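Setting up and looking after the glove station (Gralum hand rig)

These notes are for the person who takes over the station on Monday. I wrote the first version in August, and Erlinda Baluyot has corrected the part on cables. Please read all of it once before you plug anything in.

## Before you start

You need the sensor glove, the marker with its mount, the connector block, the laptop with Grikia installed, and one soft cloth to use as the practice object. A table with a dull surface is best. On a shiny table the camera can see a second marker in the reflection, and Grikia will sometimes follow the wrong one.

## 1. Lay the cables

1. Put the connector block at the left side of the table, on the same side for every session.
2. Plug in the glove cable last. The software gives it the wrong port if it wakes up first.
3. Leave a loose arc of cable between the block and the glove. When it is tight, it pulls on the wrist and the zero position will drift.
4. Keep spare cable away from the middle of the table.

## 2. Mount the marker

The marker goes on the back of the hand. Press the mount until it clicks, then try to turn it with two fingers. If it moves even a little, tighten the screw and try again. Do not touch the printed faces — finger grease makes the black parts shine under the lamp.

## 3. Put on the glove and check the fingers

Close the finger straps from the thumb outward. They should be snug, but you must still be able to make a fist. Open Grikia, choose **Hand check**, and then:

- hold the hand in front of your chest and curl the fingers
- reach out over the table with the fingers bent down
- keep each pose until the bar turns green
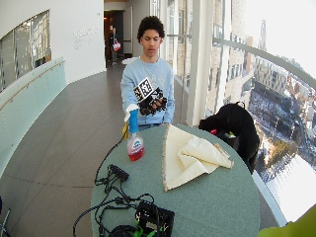
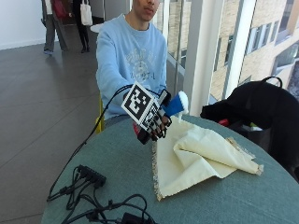

*Glove on and marker on the back of the hand, with the cloth on the table.*

If the bar stays yellow in the second pose only, look at the cable before you look at the glove. In most cases it is caught on something.

## 4. Calibrate

Start **Full calibration** and move slowly. The program collects 800 samples and stops by itself. A score of 74 or higher is good. With 73 you may continue, but write it in the Sarau logbook. Anything lower, repeat from step 2.

Do not lean on the table while it runs. Valter Skjelbred lost a whole morning of recordings this way, and we found it only when we played them back.

## Care after each session

- Unplug the glove at the block, never by pulling the cable.
- Wipe the marker faces with a dry microfibre cloth. No spray on the glove or near the electronics box.
- Coil the cable in wide loops. We had a broken wire after more than 9 weeks of tight coiling.
- Store the glove flat, palm down, in the Barroso case.

## If a finger stops responding

Restart Grikia first. If the finger is still dead, swap its plug with the neighbour's plug on the block. When the fault moves to the other finger, the port is bad — use a spare one and put tape over the old one. When the fault stays, the sensor or its wire is damaged, and the glove goes to Erlinda with a note saying which finger and which colour of plug.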